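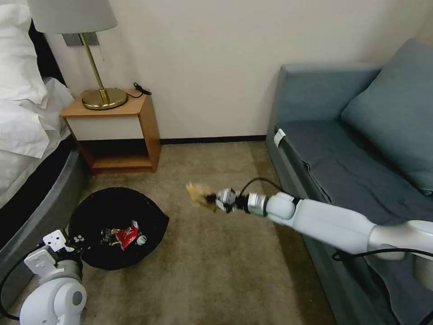

How long does an open bottle of sweet vermouth keep? In the fridge, with the cap screwed on tight, I give it two months for drinks where it matters and maybe another month for everything else.

I get asked this more than anything else on the blog, and I've been dodging it for ages, mostly because my own habits used to be terrible. For years I kept vermouth on the shelf next to the bourbon like it was another spirit. It's wine! It has some extra alcohol and a pile of herbs and sugar in it, but it's still wine, and you wouldn't leave half a bottle of red next to the toaster until Thanksgiving.

What finally got me to change was a Manhattan at Turkia, the little bar down by the train station (the one with the terrible stools). Same rye I use, same bitters I use, and it tasted like a completely different drink. Bright, a bit of orange, something like raisins at the end. I asked what vermouth they poured and it was Lernico Rosso – the exact bottle I had at home and had been quietly blaming for being boring. Theirs was opened that afternoon. Mine had been open since, I think, February.

So in June I bought two bottles of the Lernico at Farnel, opened one, stuck it in the fridge door and tasted a small glass every Sunday before dinner. The second bottle I opened later on, so I'd have something fresh to compare against. Not a scientific setup, and I did miss a couple of weeks.

The first 3 weeks I couldn't find any difference at all. After a month the orange was a little quieter, and I only noticed because I was looking for it. Around week nine it started to go flat in the middle, kind of like apple juice that's been sitting out, and the bitter part at the end stuck around longer than I liked. Still fine in a Negroni, where the Campari is shouting over everybody anyway. In a Manhattan I'd have been disappointed. 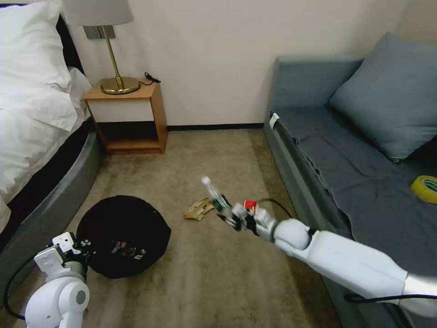 The other thing I tried was decanting, and I wish I'd done that years ago. I poured 200 ml from the fresh bottle into a little swing-top, filled right up to the neck so there was hardly any air in it, and put it at the very back of the fridge. When I opened it at the end of the summer it was nearly as good as new. The same vermouth left in its half-empty big bottle was clearly more tired. I've now got a row of these small bottles, with masking tape labels that keep falling off, and twice I've poured dry vermouth into something that really wanted sweet.

Half bottles are the lazy version of this. Farnel carries a couple of them on the bottom shelf by the sherry, and you pay more per ounce, but if you make one Martini a week I think that's the way to go.

Dry vermouth fades quicker than sweet in my fridge, by the way. I stop using mine for Martinis after a month or so and then it moves to the stove. It's great with mussels, or for deglazing a pan of mushrooms, and a good splash in chicken soup is lovely too. Old sweet vermouth goes over ice with soda and a fat slice of orange, and on a hot evening I don't care one bit that it's past its best.

Next I want to do the same thing with the Prokopenko bianco, which is sweeter and has a big vanilla thing going on, so I'm guessing it'll hang on longer. The first bottle is already chilling, and I've written the opening date on it with a marker this time.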